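April 26, 2026

Morning

Up at half six, toast, out of the house before the rain got going. The bus to Gulthorpe was late and then went round by the reservoir because of the roadworks, so I did not get to the unit until gone nine. Garba Uzor was already in and had put the heating on. He had also moved my chair to the far side of the sink, where he says it is less in the way. I moved it back at lunch.

First job was the delivery from Pakton. Two boxes, one of them crushed at a corner. The crushed one was only paper towels. The other had the tubes, a bag of 100, and the droppers, also 100, which is far more droppers than we will get through this side of August. I had meant to order the small pack. The delivery note has the number 2518 on it and I have copied that into the book, as last time they asked for it and I had thrown the note away.

Rinsed the tubes in batches and stood them upside down on a tea towel. No chips or cracks that I could find. A few had a bit of dust in the bottom and needed a second go with the bottle brush. The brush is losing its bristles and I kept having to tip them out again. Must get a new one, and not the cheap sort.

Then the table. I wiped it down with warm water and washing-up liquid, then again with plain water, then dried it with a clean cloth. It is a good table but it shows everything. The smudges come back as soon as anyone leans on it, and there is a small dark mark that I have tried with the cloth, a rubber and my thumbnail. Garba suggested cream cleaner. I would sooner leave the mark than take the finish off, so the mark stays for now. He thinks I am being fussy.

The wall panels I left alone. They were done last month and they still look all right from where I stand.

Mixed the colours after that. Food colouring and tap water in jam jars, nothing more to it. Blue comes up strong with very little, and I overdid it the first time and had to pour half away. The orange took longer. I started from yellow and added red a drop at a time on the end of a dropper, and it sat at a sort of weak squash colour for ages and then went past where I wanted it. Second try was better. I have written the drops down on a card and taped the card inside the cupboard door: 16 of yellow for the small jar, and then the red by eye until it looks right. The red needs a proper number too, but I lost count and was not going to start a third time.

Got blue on my cuff. It has not come out.

Lunch

Cheese sandwich and the last of the soup. Garba had rice from home and gave me some, very good, too hot for me. We talked about whether the shelf over the sink should come down. It has been put up on a slope and anything round rolls off the left end. He is for taking it down, I am for packing it with a bit of card. No decision.

Aliyu's rang while we were eating to say the second rack would not be in until next month. It is the same clear sort as the one we have. I said fine. One rack is enough for what we are doing, it only means washing it more often, and it is a nuisance to dry because water sits in the corners and you have to shake it out over the sink.

Afternoon

Spent the whole of it at the white table with the rack, the glass and the pink bowl. The bowl is from my own kitchen. I had looked for something plainer and could not find anything the right size, and it has turned out quite handy for seeing at a glance which end of the table is which.

I used three tubes and left a hole between each one and the next. With the tubes side by side the colours show through each other and you have to bend down to tell what you are looking at. Spaced out they are much easier on the eye, and easier to get hold of as well. I filled them with the droppers and did not go anywhere near the top. Garba wanted them fuller. I pointed out who would be mopping up.

Moved the rack along a little a couple of times to get it square with the back edge. It slides easily on that surface, and I wonder about a strip of something grippy under it, though then it would have to be peeled off each time for washing. Leave it.

The light in there was good all afternoon even with the rain. Clear things on a white table are a trial on a sunny day and I was glad of the cloud. I still put my hand down on the glass without seeing it at one point, but there was no harm done.

Took a break at three for tea. The kettle needs descaling. There is some stuff from Grirnance under the sink which says it does kettles, but the cap is glued shut with its own drips. Went back and carried on till nearly five.
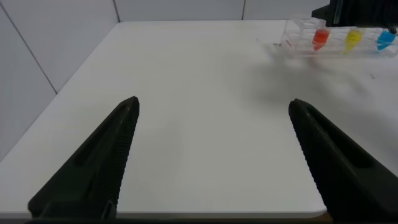
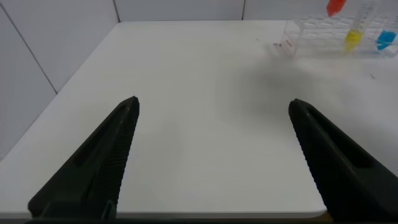

Rack with three tubes in it in the next one, and in the last one a single blue, with the orange in the glass:
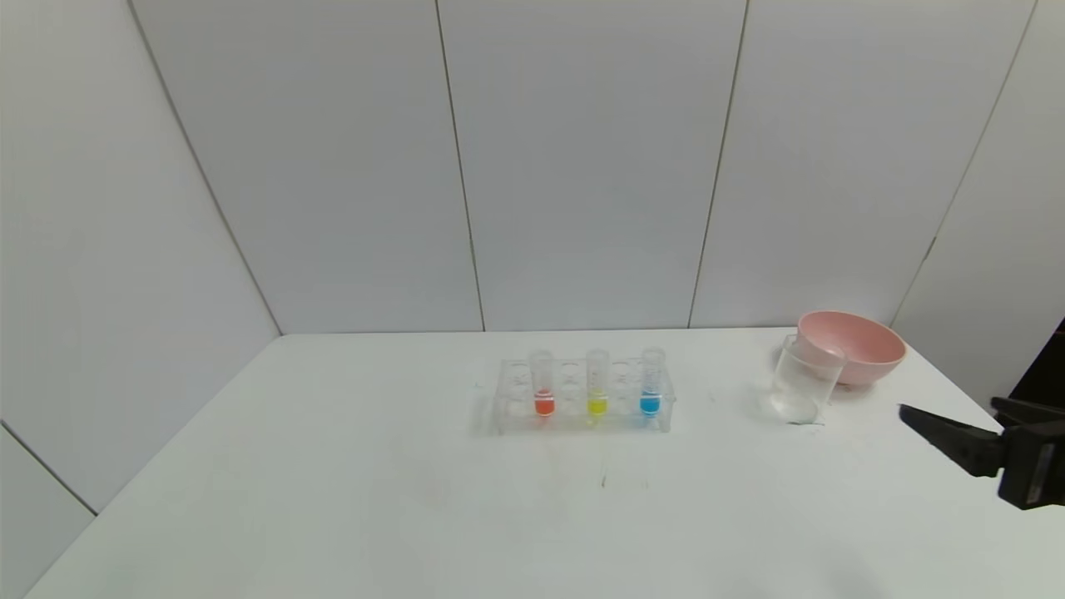
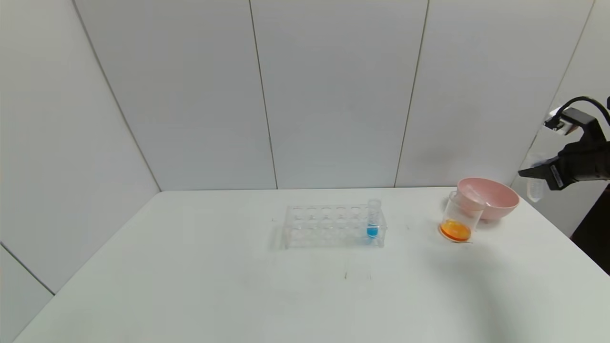

Evening

Washed up before we left. Tubes, glass, bowl, jars, in that order, blue things last. The jars of mixed colour that were still good I have put in the fridge with lids on and a label saying NOT A DRINK, after what happened with the squash. Wiped the table once more and hung the cloths over the radiator.

Garba locked up and gave me a lift as far as the station. He is going to bring his spirit level for the shelf, so that argument is going to run on. I said I would bring cake.

Home by half six. Beans and a baked potato. Put the shirt to soak in cold water with a bit of salt, which my mother always swore by, and the blue has gone paler – more of a grey now. I will give it until the morning.

To get: bottle brush, descaler with a working cap, lids for the two big jars, stamps. Ring Pakton and ask if they will take back an unopened bag of droppers, or most of one.

Bed at ten. Still raining.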